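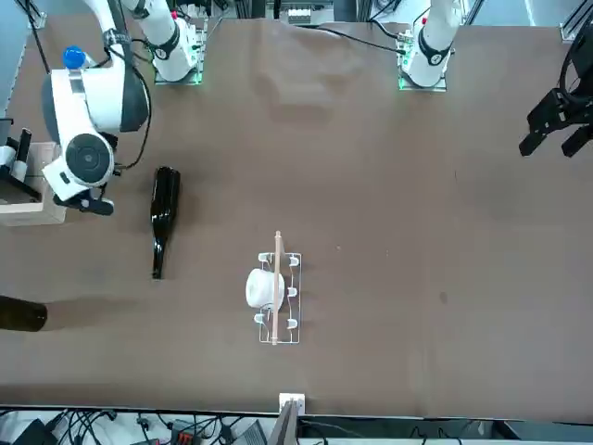 3.2 Wine bottles and small items at the rack

Bottles were the hardest class to place in our sorting scheme. In the Tavstead household survey, carried out in January, we asked participants to clear a table holding a dish rack, a mug, a wooden stick and wine bottles, and to say where each thing belonged. Mugs went to the rack with little discussion. Bottles split the group: 12 participants treated an empty one as waste, while others kept it for water or oil and wanted it washed with the dishes.

A second problem is posture. A bottle lying on its side takes up more of the table than a standing one and can roll, so people tended to deal with it first. A low wire rack gives it no support when upright — the neck sits well above the prongs — and most participants laid it down again beside the rack.

Figure 2. Materials for the clearing task.
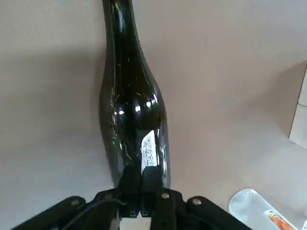
Surface condition also mattered. Dark glass shows dust readily under a bright light, and several participants changed their answer from "keep" to "wash" after a closer look. Labels had less effect. A small sticker was usually left in place, even by those who washed the bottle. We therefore code dust and labels separately, following the Dronier scheme, and score each on a scale from 0 to 2. Long thin items laid across the rack are coded under the rack itself.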